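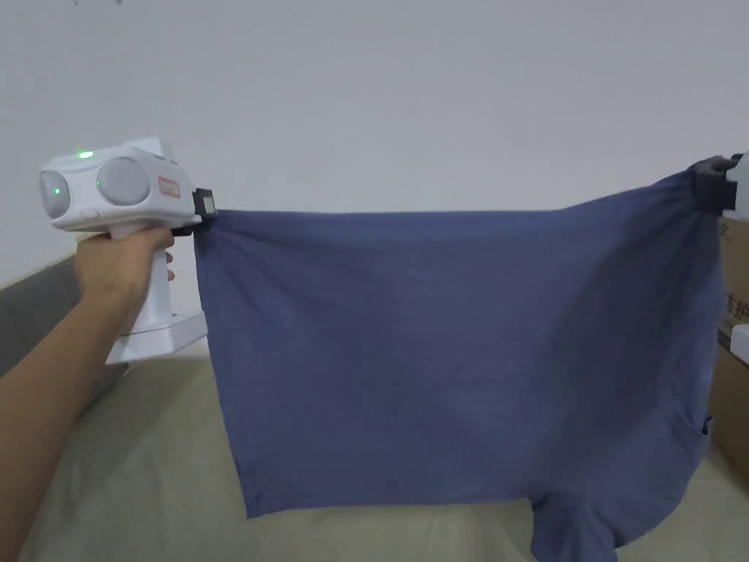
One hand, two white grippers, one dark blue piece of clothing.

So I finally gave up on store tomatoes. I know, I know, I say this every February, but this time I ordered seed before I could talk myself out of it, and I stuck to open-pollinated stuff I can save from year to year. My neighbor Mhairi McIver has been doing it way longer than me and she slipped me an envelope of a paste tomato she calls Clunance. No idea where the name comes from. She doesn't know either!

What pushed me over was the seed catalog. I sat down with it at breakfast and went looking for the beans my grandmother grew, and they were gone. In their place were 2 hybrids, both with a little notice saying you can't save or share the seed. It's a bean! You put it in a jar! (I got pretty loud about this. The dog left the room.)

I'm not going to tell anybody what to eat. I still buy corn chips and I don't read every label. But I'd like to be able to grow my own supper without signing anything, and I'd like to see more than 13 kinds of vegetable at the garden center.

Anyway, the Clunance are going in under the lights tonight, plus a lettuce called Xaba that Uyên Lại swears won't bolt until July -- we'll see about that. If anyone has old pole beans, the flat speckled kind, please leave me a comment. I'll trade you tomatoes, or garlic, I have so much garlic.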